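Two Hands, Two Grippers

Hwa-young Kang wanted a robot to put the coat hangers away. At the Nallombridge shared workshop, that has meant doing it herself, with a gripper in each fist, since July.

The pair she uses are called Skurnden, built over 11 weeks with Kianoush Tehrani. The jaws pinch together like barbecue tongs, and everything the operator does is logged for training an arm later on. The jaw pads took the longest. Hard plastic let go of anything curved, so they went to a block with a bit of give.

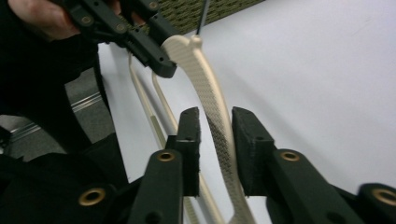 Why hangers

A hanger is thin, slippery and an awkward shape — the hook swings round and catches on its neighbour. Tehrani started with blocks and had them sorted in an afternoon. Hangers have taken 116 practice runs, and he throws out any that he wouldn't want a machine to copy.
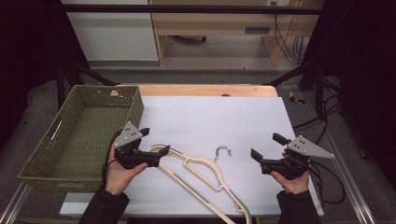
Hangers on the white work surface, with the green basket at left.

Kang's advice to new operators is to slow down. Come in low, keep the wrist level and close the jaws on the body of the hanger, well away from the hook. Most people want to grab the metal,
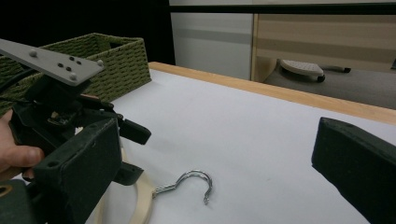
and it rolls as soon as they lift. She did the same for her first five sessions.

Parts for the pair cost nearly $77, not counting the cameras or the colour samples Tehrani ordered before settling on dark green. The next version will have lighter handles, as forearms get sore by mid-afternoon.
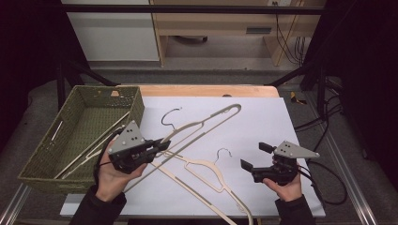
Left jaws closed on a hanger, right jaws open.

The arm itself is still in pieces under Tehrani's bench at home.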